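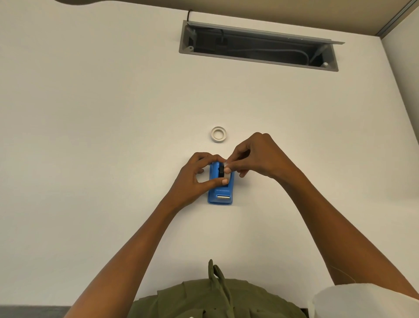
Corinne Vasby

The Erkia Awards, given each spring for fair and accurate coverage of transgender and gay lives in local media, will move to the Uletti Theater in Fonness this year. The ceremony starts at 7 p.m. on Saturday, with doors opening an hour earlier.

The awards drew 67 entries, the most since they began. Radio and podcast work made up the largest group, followed by newspaper features. Two new prizes will be handed out, one for student journalism and one for a children's book.
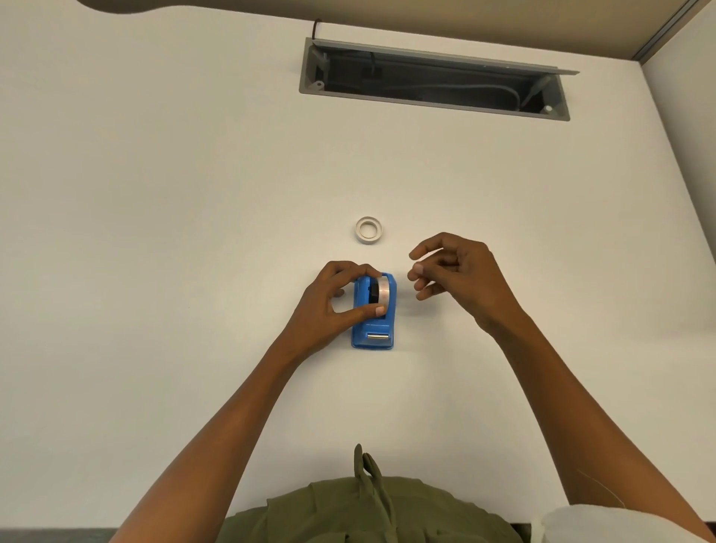 By Corinne Vasby, Fonness Arts Desk

Earlier ceremonies were held in the Gruber Hotel ballroom, which closed for renovation in the fall. The Uletti has fixed seating, so the sit-down dinner has been dropped. Guests will get a light supper in the lobby before the program and can come back for coffee afterward.

Tickets are $40, down from $50 last year. Almost all of the balcony is sold, but there are still seats on the main floor. Students pay half price at the box office with a school ID. The program will be interpreted in American Sign Language, and the winning radio pieces will play with captions on a screen above the stage.
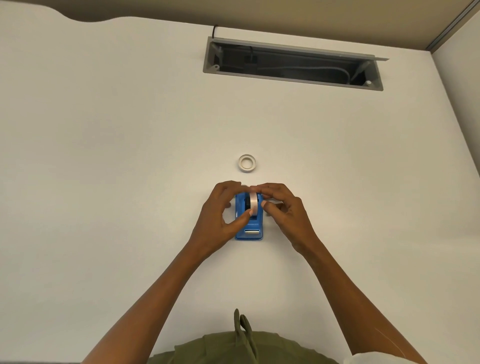 One ticket holder, reached by phone, said she would miss the tables. At the hotel you ended up eating next to a writer you had read for years, she said, and "you can't do that in row M." She has bought two seats anyway and is hoping the podcast award goes to a Fonness show.

Winners will be posted on the theater's website on the night of the ceremony. Unsold seats will be available at the door, cash or card.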